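Gritudeck hand gripper

From the Kandine workshop reference. Category: Hand-held tools. See also: Fingertip pads; Wrist camera; Biswas linkage.

The Gritudeck is a hand-held two-finger gripper used to record household handling tasks for training robot arms. It has the same fingers as the Kandine bench arm and none of the motors, the motor in this case being a person. It was drawn up by Hashini Kodikara at the Kandine workshop and has been revised more often than its manual, a document that still describes a trigger removed two versions ago.

Construction

The body is blue-gray plastic with raised ribs. On either side sits a black housing that narrows into an arm, and inside each arm a short link turns on a large silver pivot pin. Smaller pins farther out carry the upright fingertips. Each fingertip has a blue pad on its inner face. A camera looks forward over the fingers and sees whatever they see, including a good deal of other people's kitchens.

The two sides are nearly mirror images. They are not interchangeable, a fact the parts bin does little to advertise. Left links are bagged with a knot in the string and right links without one, a system introduced after a gripper was assembled with two lefts and spent an afternoon closing on nothing in particular.

Setup

A gripper fresh from the drawer is set up in the following order.

Wipe the lens with a dry cloth. Sleeves are widely used and officially discouraged.

Open and close the fingers fully 19 times. The number comes from Lutfa Siddiqui's original checklist, and she has declined to say where she got it.

Close the fingers gently and look at the pads from the front. They should meet flat along their whole height. If they touch at the top first, loosen the outer pins a quarter turn, press the tips together by hand and tighten again.

Record a short test clip of the fingers opening and closing over a plain surface. The clip is named after the gripper, the operator and the month, so that a typical one reads "G4 Siddiqui May 2020" and can be ignored by everyone in an orderly fashion.

Routine care

Pads are changed every 800 grasps, or sooner if they have met cooking oil. Old pads peel off in one piece when warmed in the hand and in many pieces when not. The glue left behind comes away with a thumbnail. Solvent also removes it, along with the finish on the fingertip, as grippers one and two can testify.

The pivot pins get one drop of light oil every 200 grasps. Two drops will find their way to the pads, and the gripper then becomes an excellent tool for dropping cups. The pins are checked for side play at the same time by holding the body still and wiggling each fingertip. A faint click is tolerated. A rattle is not, although several have been tolerated for weeks.

Full strip-down is due at 2000 grasps. The springs are replaced, the links are washed in warm soapy water, and the missing washer is looked for under the bench.

Wear at the finger joints

The joint behind the fingertip is the part that ages worst. It takes the sideways load when a finger is hooked over the rim of something heavy, an approach the handling guide advises against and most operators adopt by lunchtime. Pale scuffing or lines that look like cracks may appear there. Residue can look much the same, so the joint is cleaned first and judged afterward. A line that wipes off was dirt. A line that catches a fingernail means a new part.

Replacement fingers come from Fundell in matched pairs. Ordering a single finger is possible in principle.

Wide-rimmed vessels are the usual culprits. The fingers go on either side of the rim, and the whole weight then hangs from one edge while the operator thinks about something else.

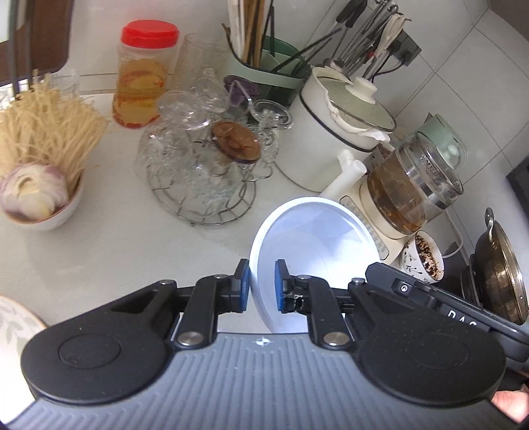 Replacing a finger

Take out the small outer pin before touching the large one. Lift the fingertip clear, keeping a hand over the spring, which has ambitions. Fit the new tip, replace the outer pin, and check that the link swings freely before tightening anything. The setup procedure is then repeated from the beginning, all 19 closures included.

The replaced part goes in the box marked "Keep." The box was last emptied in April, into a larger box.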